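About Us

Who we are

Plateck is a small company that makes and repairs wooden tables, benches and counters. We are in Hamel, in the old feed store behind the grain elevator, and we have been in this building for three winters. Before that, Pascal Guillot worked alone from a garage, and the customers had to stand in the driveway while he drew their table on a piece of cardboard.

Today we are five persons. We work mostly with maple, birch and ash, and we like to buy it from people we can visit. A big part of our boards comes from the mill at Mustholm, a little more than an hour by truck. Katia Fabbri goes there herself to choose them. She turns over each board and looks at both faces, and the men at the mill have become used to waiting for her.

How it started

Pascal came to Canada as a cabinet maker and found work in a kitchen factory. He stayed there for a long time and he says he learned much about speed and not so much about wood. When the factory closed its solid wood department, he bought two of the clamps and one old planer at the sale. The planer is still with us. It is green, it is very loud, and the neighbours know our working hours because of it.

The first order that was not from a friend came from the Fudinberg bakery. They wanted a work table for dough, long enough for four bakers to stand at it. Pascal made it from maple strips glued on edge, and it took him so long that the bakery opened without it and rolled the dough on a door. They were kind about this. The table is still used every morning, and once a year Pascal drives over with a scraper and makes the top flat again.

Marcelle Leclerc joined after that order. She had been keeping the books for a farm supply business and she saw quickly that Pascal was writing his prices on the backs of sandpaper packets. We have a real office now, with a door that closes.

The building

We moved in October 2018. The feed store has 600 square metres, which was much too big for us in the beginning. In the first winter we heated only the front room and glued everything there, beside the coffee machine. The floor in the back was uneven and had to be poured again. Quentin Courtois did most of the wiring and also built the wood racks, and he would like it to be mentioned that the racks are level even if the floor was not.

The boards rest in the racks for some weeks before we touch them. The air here is dry in winter and humid in summer, and wood that comes inside too fast will bend or open at the ends. We lost a whole birch counter this way in our first year. We cut it up and it became shelves for the office, so you can see it when you visit.

What we make

Most of our orders are kitchen and dining tables. After this come workbenches, counters for shops and cafés, and cutting blocks. We also repair. If you have a table from your grandmother with a cracked top or a loose leg, please bring it, or send us some photos first if it is heavy. Sometimes the honest answer is that a repair will cost more than the table is worth in money, and we will tell you this before we begin. Many people ask us to do it anyway.

We do not work with chipboard, and we do not paint over solid wood. For the finish we use oil or hard wax. Both of them can be renewed at home with a cloth, and Mattes Hamann has written a page of instructions that goes with every table. He rewrote it in May after a customer asked, very politely, what was meant by "feed the table".

About butcher-block tops

The top we are asked for most often is made of narrow planks, side by side. It stays flatter than a top from wide boards, and it lets us use shorter and thinner pieces that other shops would burn. The colour is never completely even. In light wood you will find pale strips next to darker ones, and we lay them out on the floor and move them around until we are content with the order. Katia and Mattes do not always agree about it - in this case Marcelle decides. 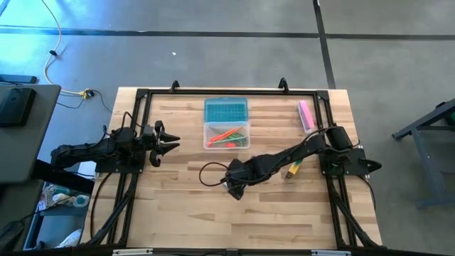

Visiting the workshop

You are welcome to come and see us. It is best to call before, so that somebody can stop the machines and show you the wood. Children may come too if they hold a hand. Please wear closed shoes.

There is parking at the side of the building, beside the loading door. The front door sticks in wet weather and must be pushed at the bottom. Marcelle is in the office in the mornings and she answers all letters and e-mails, in English or in French.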